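3.2 Listing imagery and sell-through in second-hand clothing shops

Sellers of vintage clothing on Geker are free to style their garments as they like, and most shops settle on one backdrop early. We sampled 879 listings from shops trading under the Lukumay and Skevcombe labels, all posted before August. Each listing was coded for garment type, decade claimed and whether the piece was worn by a model or laid flat. Listings with no measurements in the text were removed – 195 in total – as buyers tend to treat them as incomplete.
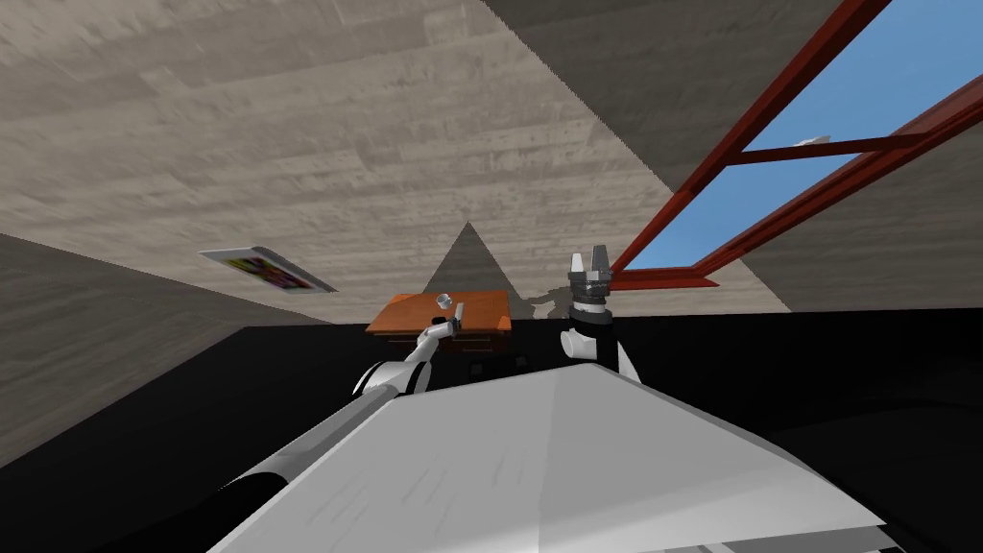
Figure 3. Interior with grey, wood-grained wall planes and a framed picture, tilted view.

One seller replied to the survey that colour mattered less to her than fit, and that she would sooner pay a model for an afternoon than repaint a wall. Similar answers came from shops that deal mainly in coats and tailored dresses. Shops selling scarves and knitwear favoured flat layouts.

Garment colour was recorded from the seller's own wording and checked against the Dronano colour list. Where the two disagreed, the seller's term was kept. Prices were taken at first posting and exclude postage; later markdowns were logged separately and are treated in Section 4.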